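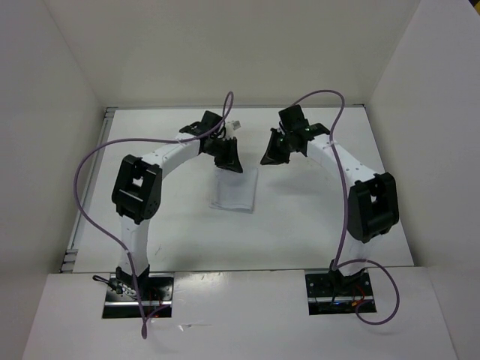 Up before six to hear the vote. The Gramham council met last night and ran so late that the result only came on the radio this morning. They turned down the request to fly the Sleiman flag on the town hall for the summer, so it will be the town flag and the state flag and nothing else until at least September.

I had written to them in May in favor. They got 83 letters, according to the clerk's note, and I never had an answer to mine. The mayor said the pole is for government flags only. That rule is news to me. The Zavum festival flag was up there for 2 weeks last year and I walked under it every day on my way to the bus.

Went down at noon. The paper's website says 200 people were on the steps, and it looked like fewer to me, but I came late and left early. One speech was good and the other went on too long. The police stood across the street by the bank and kept to themselves. A man selling water did well. It was hot and I should have worn the hat.

Stopped at Vestirier on the way home for thread and a zipper. The woman at the counter has the flag in her window and says she will leave it there. I bought 2 yards of the blue cotton as well - too expensive, but I want it for the kitchen curtains.

Wrote to the council again after supper. Kept it to one page. Need stamps.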